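6. Hanging the First Strip

1. Mix one packet of Noster paste with 6 quarts of cold water and let it stand until smooth.
2. Draw a plumb line 27 inches from the corner.
3. Paste the strip, fold it loosely, and wait for the time printed on the label.

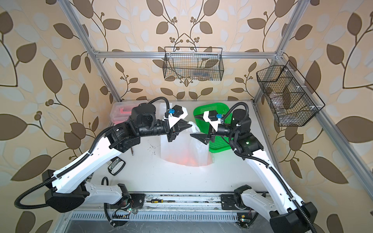 4. Align the strip with the plumb line and smooth it from the center outward.
5. Trim at the ceiling and baseboard.

Caution: Switch off power before papering near outlets.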